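Recording Cloth Folding with a Pair of Hand-Held Grippers

Part three of the Serden build log. Parts one and two covered printing the Serden grippers and the week I spent looking for one M3 washer.

What you need: two finished grippers, a table, a basket, one white cloth, and more patience than the cloth deserves.

Step 1. Set the table

Put the basket at the back left, where you can reach it without crossing your wrists. I leave the compartment tray and the glass dish out too, as the policy will have to live with clutter someday and so do I. Run each cable down along your forearm and leave slack. Mine are 100 cm, and I have still managed to unplug myself.

Start with the cloth crumpled. Take hold of an edge with one gripper and keep the other open, ready for the far side. 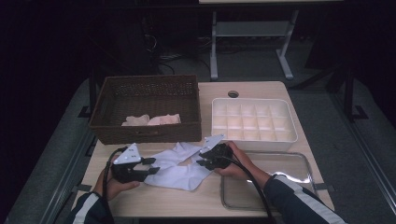 Step 2. Check the jaws

Close both grippers fully and look for daylight between the fingers. If you see any, back off the linkage screws a quarter turn and try again. The Vuvance firmware calls this "zeroing." I call it Tuesday-grade tedium and do it before every batch of 12.

Step 3. Record

Start the logger and move at half the speed that feels natural. Fast hands smear in the gripper cameras, and a smear teaches the model very little about folding. When one gripper is waiting its turn, hold it closed and low, and let the other do the traveling.

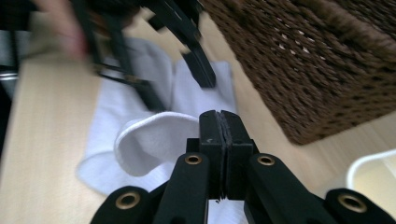 Keep each take under 600 frames. Anything longer and the Naidu converter splits the file wherever it likes, usually mid-fold. My first good session gave me 61 takes. I threw out the ones where I sighed and started over, and the folder got a lot lighter.

Step 4. Name your files

Do it the same night. "final_cloth_REAL_2" meant something to me once.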